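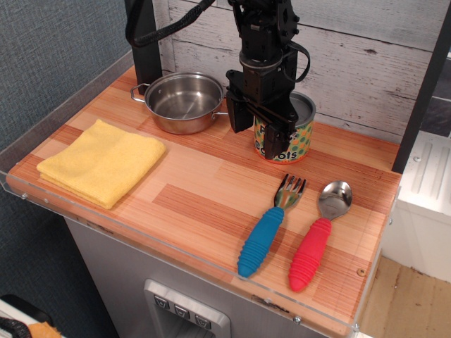 # Toy kitchen with real metal pieces: how do you clean and store them?

**Wiroj Kongkaew**

We put together a play kitchen for our daughter last September. The counter has a wood-grain top and the wall behind it is whitewashed planks. Instead of plastic food sets we gave her small real things: a little stainless steel pot with wire loop handles, a kid's fork and spoon with ribbed rubber handles (blue on the fork, red on the spoon), and a can with a polka dot label. There is also a yellow microfiber cloth that lives on the counter, folded, for wiping up.

Three things I would like help with.

First, the pot. The inside gets dull with water spots and I don't know if I should use a real polish on something a child plays with. She doesn't eat from it on purpose but she is four, so things go in her mouth.

Second, the fork and spoon. Gunk collects in the grooves of the handles. I have been using a toothpick and it takes forever.

Third, the can. The label is paper and it is starting to lift at the seam. I would like to keep it because she knows it as "the carrots" and gets upset if I swap it.

Also open to ideas on where to keep everything. The counter is small and right now it all just stays out.

---

**Anong Chuensuk**

I run the play corner at a small day care in Somboon and we have had metal pots in ours for six years, so this is what works for us.

Skip the polish. White vinegar and warm water, half and half, takes off water spots. Pour some in, leave it while you do something else, then wash with dish soap, rinse and dry right away with a cloth. Most of the spots come from letting it air dry. Don't use steel wool or the green side of a sponge. If the inside has a brushed finish, wipe in the direction of the lines. Check where the handles join the pot too, because food and play dough get stuck there and a soft toothbrush is the only thing that reaches.

For the ribbed handles, use the same toothbrush with dish soap and a bit of baking soda. Soak them for ten minutes first. I would not put them in the dishwasher every day. Ours went in on the hot cycle and after a year the rubber got sticky and one handle came loose – you could pull the metal part right out, and then you have a sharp end. Give the handles a tug now and then.

The label: glue stick along the seam, press it flat, then wrap the whole can in clear packing tape or clear contact paper. Overlap it a half inch at the back. After that you can wipe it down like anything else. If the can is full, look at the date and keep an eye on it for dents and bulging. If you open it to empty it, use the kind of opener that leaves a smooth edge, and glue the lid back on.

Storage is up to you. We use a shoebox-size bin under the counter for the forks and spoons and leave the pot and one can out. The kids play more when there is less on top.

Wash the microfiber cloth on its own or with other microfiber, no fabric softener.

---

**Tiritz355**

just use the dishwasher. we have done it with all of ours and nothing ever happened

for the can just buy the same one again and dont tell her

---

**Wiroj Kongkaew**

Thank you both. Vinegar worked on the pot, it took one go. I did the tug test and both handles are tight. The can is full, so I will leave it closed and do the contact paper this weekend.

I did look for the same can, but our store has changed the label and she would know.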